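Clearance, contact and covers: working rules for a multi-finger hand

30 Apr 2026

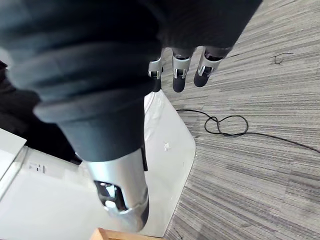 Davina Menzies wrote in after the February post to ask why I keep a separate rule sheet for hands when the risk assessment for the arm already covers the tool flange and everything bolted to it. Her view was that a second document gets out of step with the first within a few months, and that operators read one or the other.

She is right about the drift. I have seen it on two cells. I still keep the second sheet, and the rest of this post is the current revision with notes on what changed.

Scope

The sheet applies to any end effector with three or more driven fingers and a soft cover over part of the mechanism. It does not apply to parallel grippers, suction tools or anything with a quick-change plate, which stay under the general cell procedure. It covers setup, teleoperated work, replay of recorded motion, and inspection. It does not replace the risk assessment. Where the two disagree, the stricter value applies until the disagreement is closed in writing.

The general procedure treats the tool as one rigid body with a mass and a bounding box. For a parallel gripper that is adequate. A hand with an opposed thumb has a bounding box that changes with posture, and the point closest to the work surface may be a fingertip in one pose and the thumb in the next. Most of the rules below come from that single fact.

1. Clearance

1.1 Clearance is measured from the lowest rigid or soft point of the hand in its current posture, to the highest fixed point under it. It is not measured from the wrist center or from the tool center point.

1.2 The thumb is checked separately. On most hands of this type the thumb sits nearer the operator's side and hangs lower than the operator expects from the console view. Every near miss in my own log was a thumb.

1.3 Minimum approach height over a hard surface is 75 mm in free motion. Below that height the arm is limited to the reduced speed setting, in both manual and replay modes.

1.4 Edges and corners of a work surface are treated as part of the surface out to the full reach of the open hand. A hand that straddles an edge has two different clearances under it. The smaller one governs.

The old 1.3 let the operator waive the speed limit for "familiar" objects. I removed that. Familiarity is not a parameter that can be audited.

2. Contact

2.1 Fingertips may touch a surface on purpose only when the task sheet says so and names the surface.

2.2 Unplanned contact above the force threshold stops the arm and holds finger position. The fingers do not open automatically. An automatic open drops whatever is held, and on a tendon-driven hand it can also throw slack into the cable path.

2.3 After any stop under 2.2 the operator looks at the hand directly before resuming. A wrist view is not enough for this check. A camera close to the mechanism sees the back of the hand and the near side of the thumb quite well, and the fingertip pads poorly or not at all.

2.4 The event goes in the log with the posture at the time of the stop. Joint angles are enough. Prose is optional.

Henk Postma objected to 2.2 on the grounds that a held position can trap a person's finger. The objection is a fair one, and the answer is in the mode definitions: with a person inside the boundary the hand is in the low-torque mode, where the fingers can be back-driven by one adult hand. If your hardware cannot be back-driven, 2.2 is the wrong rule for you and you need a powered release that works with the main stop engaged.

3. Covers

Soft covers are the part of the sheet that has grown the most. They get treated as cosmetic, then as protective, and they are only partly either.

3.1 A cover is not a guard. Pinch points under or next to a cover are listed in the risk assessment as if the cover were absent.

3.2 The edge of the cover must not be able to enter a joint at any point in the travel of that joint. This is verified by hand, slowly, with power off, at each cover change.

3.3 Folds are acceptable. Folds that migrate toward the fingers over a shift are not. Mark the cover edge against a fixed feature at the start and check the mark at the end.

3.4 Exposed joint openings are inspected for fibers, crumbs and swarf before each session. Compressed air is not used. It moves debris inward. Use a soft brush with the opening facing down.

3.5 A cover with a cut or a worn-through patch is replaced and not taped.

We ran one set of Semple covers to 972 hours before the cuff lost its grip on the wrist ring. The replacement set was changed earlier, on condition, and I have no interest in finding the limit a second time. If you track hours, track them per cover. Per-hand hours tell you about the drive.

4. Floor and loose items

4.1 The floor inside the boundary is part of the cell. Cables on it are either in use and routed, or they are removed.

4.2 A routed cable is fixed at both ends and has no closed loops lying on the floor. A loop is both a trip hazard and a snag hazard, and the snag hazard counts even where nobody walks, if a finger can reach down to it.

4.3 Offcuts of wire and thread are picked up at the end of each task. On carpet this means on hands and knees with a lamp held low.

4.4 Carpet is permitted under mobile bases only after a stopping test on that carpet. The figure from a hard floor does not carry over in either direction.

Rule 4.3 is the one most often skipped in audits. It takes two minutes. A short length of thin wire can sit in low-pile carpet for a long time and then turn up in a wheel bearing, and grey carpet hides it better than any other color I have worked on.

5. Replay

5.1 Recorded motion is replayed only against the same layout it was recorded in. "Same" means the fixed items are within 9 mm of the recorded positions, measured, with the measurement written down.

5.2 The first replay after any change is run at reduced speed with a person on the stop.

5.3 A recording made with one cover is not replayed with a different type of cover until the clearances under section 1 have been checked again. Thickness varies more between suppliers than the data sheets suggest.

5.4 Recordings are retired after 100 replays and taken again. The number is arbitrary. Having a number is the useful part, as it forces a look at the layout on a regular schedule.

Valentyna Dmytriv would like 5.1 relaxed for vision-corrected replay, where the controller adjusts to what it sees. I have left it as it stands. The correction handles the target object. It does not know about the box next to the target, and the back of the hand is wide. If the Nevard controller gets whole-hand collision checking in a later release I will look at it again.

6. Records

6.1 One log per hand, by serial number, kept with the hand when it moves between cells.

6.2 The log holds cover changes, stops under 2.2, joint inspections and replay counts.

6.3 Labels on fixtures and boxes inside the cell must be legible at the operator's position. If the task depends on a label that can only be read up close, put the same information on the task sheet.

Back to the drift problem. What I do now is reference by clause and never restate. The risk assessment owns every force and speed value except the ones in 1.3, and the hand sheet points at them. When the assessment is reissued, the hand sheet gets a review date of the same day even if no word in it changes. Hilde De Smet set up this arrangement at Ollow and reports that the two documents have stayed together through three reissues. Mine have been through one.

Open items for the next revision: a proper test method for 3.2 that does not depend on the inspector's patience, a torque figure for "can be back-driven" in section 2, and whether 4.2 should name a maximum slack length - I lean toward yes, but I want data from a mobile base first.

Comments on clause numbers, please, so I can find them.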